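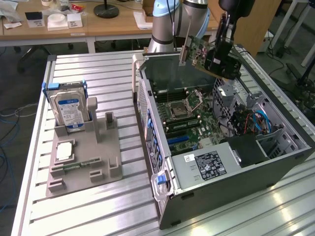 Spent the week on the insertion planner at Henholm. The job is to push a card into a slot. A bored teenager can do it in 2 seconds while looking at their phone. Our first version needed a config file of 1,000 lines and then missed.

—

The old planner (Sikder, may it rest) treated the slot as a point in space. Go to the point, go down, stop. Lovely on the simulator, where every case sits exactly where you told it to and no slot has ever been a bit stiff.

—

Ikis does it differently. It tips the card, finds one end of the slot by feel, then rocks the rest level while the force controller complains in the logs. Slower on paper. Far fewer crunching noises.

—

Perception is its own soap opera. Gold contacts are shiny, brackets are shiny, and the depth camera's opinion of shiny things is "hole, probably". We now fit the card's pose from the green bit and work out the edge from the drawing.

—

Somebody will ask why we don't just learn the whole thing end to end. We tried. It learned to hover very confidently.

—

Small tooling win: the replay viewer now shows planned and measured force on the same time axis. It took 5 months of squinting at two separate windows before I wrote the 2 lines that fixed it. Please don't look at the commit history.

—

Next up is the memory, same planner, new slot model, and clips that have to be open first. Sostska's driver reports "success" when the gripper closes on thin air, so I'll be starting there — with tea.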